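Can I merge duplicate candidates without losing interview notes?

Posted in Hiring Tools > Prikico
Tags: duplicates, candidate records, notes

Tully

Hello all! We moved our hiring over to Prikico in June and I'm loving it so far – the shortlists alone have saved me hours. One thing has me stumped, though. We import applicants from two places, our own careers page and a spreadsheet from an agency, and lots of people have come in twice. I've got almost 100 doubles sitting in the warehouse pool.

The trouble is that hiring managers have been writing interview notes on whichever record they happened to open first. So one person might have phone screen notes on record A and a second interview score on record B. If I press Merge, does the newer record win and wipe the older notes? I tried the help pages and they only talk about contact details. I'd rather ask before I break something!

Also, is there a way to do them in bulk? I can see the tick boxes in the list, but the Merge button goes grey once I pick more than two. 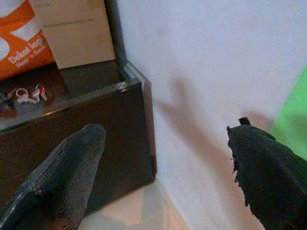

Vileck

Great thing to ask before pressing the button, well done! Notes are safe. When you merge, both sets of notes go into one timeline in date order, each with the name of whoever wrote it. I've done loads of these and never lost a comment.

Scores are the bit to watch. If both records have a score for the same interview stage, only the one on the main record is kept. The main record is the one you ticked first, and you can swap them on the next screen with the little arrows before you confirm. What I do is:

Open both records and check the Scores tab on each.
If both have a score at the same stage, copy the one you'd lose into a note on the other record.
Tick the record with the fuller score history first, then the second one, then Merge.
Check the stage afterwards. It takes the main record's stage, so somebody who was at Offer can slip back to Screening if you picked the wrong one. You can drag them forward again, but if you have automatic emails switched on, turn them off for that job first. I learnt that the hard way and had a very confused applicant on the phone at 8am.

There is a bulk tool too! It's under Settings, then Data, then Find Duplicates, and you need admin rights to see it. It matches on email address and shows 40 pairs per page, so you can whizz through a pool like yours in an afternoon. It won't catch people who used a different address for the agency, so sort the leftovers by surname and do those by hand.

Merges can be undone for 30 days from the Activity page. After that they're permanent.

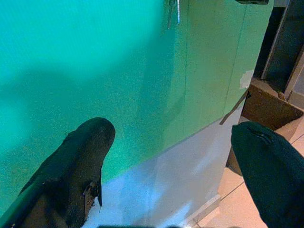

Photo added by Vileck

Wullow

just export it all to a spreadsheet, take out the doubles and import again, much quicker

Vileck

Please don't do that one, Wullow! The export leaves out notes and scores, so a fresh import would bring people back with contact details and nothing else. Fine for a brand new pool, risky once interviews have started.

Tully

Oh this is brilliant, thank you so much! Found the duplicates tool straight away (I did have to ask for admin rights). I've done 3 pairs as a test and the notes have lined up beautifully. One did have two scores for the phone screen, so I was very glad of the tip about copying it over first. Emails are off for the warehouse job and I'm going through the rest after lunch. Marking this as solved!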